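Comparing Two Gripper Fingers on Soft Packages

Tunard bench notes, updated 9 Jan 2025

Food pouches in a cloth bag are a good test for a gripper because they fold, slide and hide each other. These steps cover comparing the Brotero finger set with the Dhillon set on the same arm.

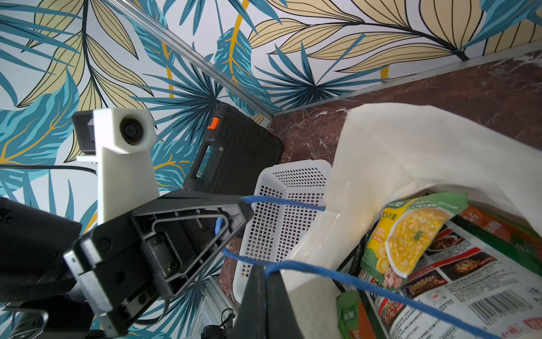 Step 1. Check the wrist camera

Start the camera feed before you power the fingers. Both fingertips should be in view when the gripper is half closed. If a cable hangs across the view, tape it back along the arm and look again.

Step 2. Set the controller

Load the same profile for both finger sets. We use grip force 40 and closing speed 50 in the Drustham controller panel. Save the profile under a new name so the default stays as it was.

Step 3. Run the picks

Open the bag wide and put the pouches in with the printed side up. Move the arm in from above, close on the top edge of a pouch, lift, hold, and set it down in a basket. Shake the bag between picks. Keep rope and other loose items in the work area for the second half of the runs, as they catch on open-frame fingers.

Step 4. Swap fingers and repeat

Power down, undo the finger screws, fit the other set and run the zero routine. An error 402 at this point means a finger is not fully seated. Loosen it, push it home and tighten again.

Step 5. Save the log

Export each run as its own file. Write down which finger set was fitted, as the log does not record it.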